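# Why small firms join (and leave) a local business association

Project report, spring term. Group: Sveva Sala, Tanner Chisholm, Aaliyah Lachance. Supervisor: Margit Backlund.

## 1. Background

The Collet Business Association has 128 member firms. Most of them are small, with fewer than ten employees. In our first meeting with the office manager, Mackenzie Sutherland, we learned that new members join every year, but many do not renew after the first one. She asked us to find out what these firms expected when they paid the fee.

## 2. Method

We sent a questionnaire to all the members in March. After that we made longer interviews with four firms, one of them by telephone. Two of the four had already left the association. The interviews were done in the offices of the firms, and each took one hour or a little more. Tanner wrote the notes and Sveva checked them against the recording.

We also read the association's newsletters from the last three years and marked which members were mentioned by name. 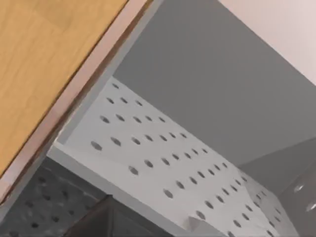
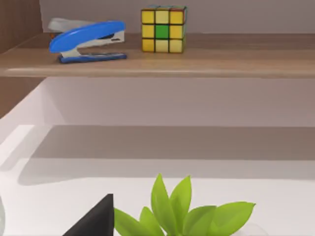
## 3. Results

The most common reason for joining was to meet possible customers. The second was the legal advice by phone, which is included in the fee. Training courses came far behind, although the association spends 2,339 dollars per year only on the course brochure.

Brandum, a property management company, told us that they got two good contracts from the breakfast meetings. They said that one must come many times before the others remember you. Nisel, which does bookkeeping, had another experience. The owner works alone and could not leave her office in the morning, so she went to one meeting and then stopped. She never heard from the association before the invoice for the second year came.

In the newsletters we saw that the same firms come back often. Plenuvden was presented three times, while most of the new members were not presented at all.

## 4. Suggestions

- Call each new member after three months.
- Hold some of the meetings at 5 p.m.
- Give every new member a short text in the newsletter during the first year.

## 5. Limits of the work

The firms that answered are probably more active than the others. We wanted to speak with more former members, but it was difficult to find their correct addresses. Aaliyah has left the contact list with the office, so that another group can continue with it in the fall.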